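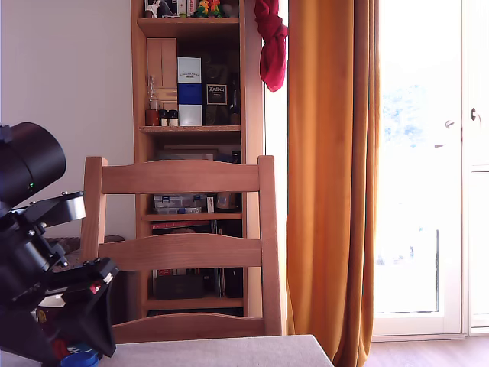
Rimley's building office has finished the humidity survey of the Plomell reading rooms, which logged 3,347 readings through July. Relative humidity passed 60 percent on most afternoons, enough to loosen glued joints in older furniture. A ladder-back chair in light wood, with three horizontal slats, has a joint at each end of every slat, and all of them move with the air. Dehumidifiers will be set to 40 percent overnight and shut off at 8 a.m.

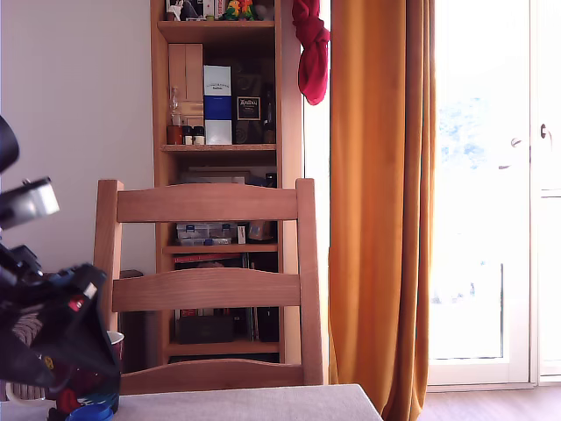

Dezső Fekete replied that 40 percent is too dry for the veneered cabinets in room 2 and asked for a slower step down over 3 weeks. The revised schedule will be posted at the Arer entrance.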